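Short thread on whether a machine can take over a parcel-sorting bench yet. I have been asked this by two shop owners since April and my answer keeps getting longer.

The usual claim is that sorting is solved. It is solved for rigid boxes on a belt with one printed code facing a scanner. Paora Quinlan runs a system like that at Harawira and it is very good at what it does.

A small bench is a different job. The state of each item is written by hand on a sticky note: pending, in process, completed. The zones are folded cards propped against the wall. The software for this is a marker pen.

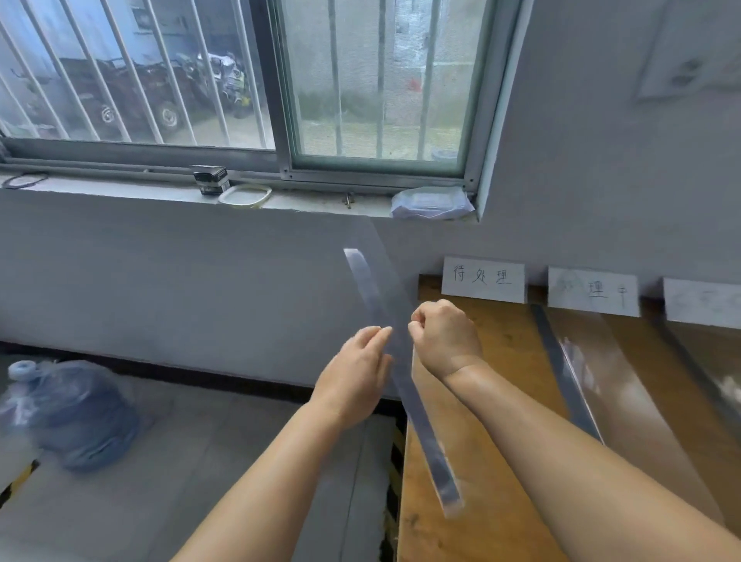
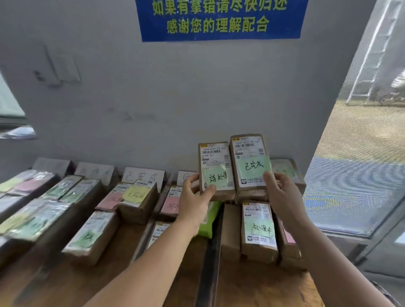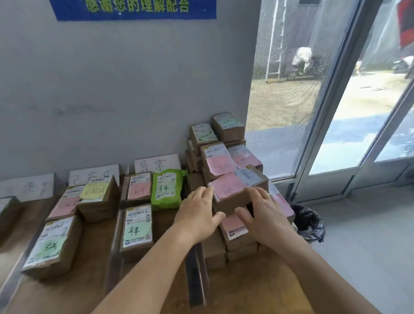
Hands at a wooden bench in all three: a clear plastic strip, then two labelled packages, then a parcel on a stack.

Take reading first. Handwritten Chinese on a coloured note, at an angle, under window glare. A current model will read most of these if it gets a clean view. Getting the clean view is the manipulation problem, and that is where the time goes.

Kylie Ellery tried a two-arm cell from Urnura on mixed returns last year. Her log has 1106 picks. Plain cartons were fine. Nearly all the stoppages came from soft mailers, clear film and notes coming unstuck in the gripper.

Transparent plastic deserves its own post. Depth cameras see through it or see the reflection — either way the grasp point is wrong. A person pinches it, feels that it is there and carries on. Tactile sensing helps, but I have yet to see it survive a full shift.

Stacks are next. Lifting one box off a leaning pile means predicting what the other boxes will do. The planner we use at Jomska takes 7 seconds over that and still asks for help more often than I would like.

Exceptions are worst. A parcel marked "异常" (abnormal) needs someone to work out what is abnormal about it. That can mean a phone call.

So my answer for now: let the machine read and record, and leave the handling to people. A fixed camera over the bench would catch most misplaced items and costs far less than an arm.

Kylie's second trial is at the Clirolton site, with suction on one arm and fingers on the other. I will post the stoppage figures when she sends them.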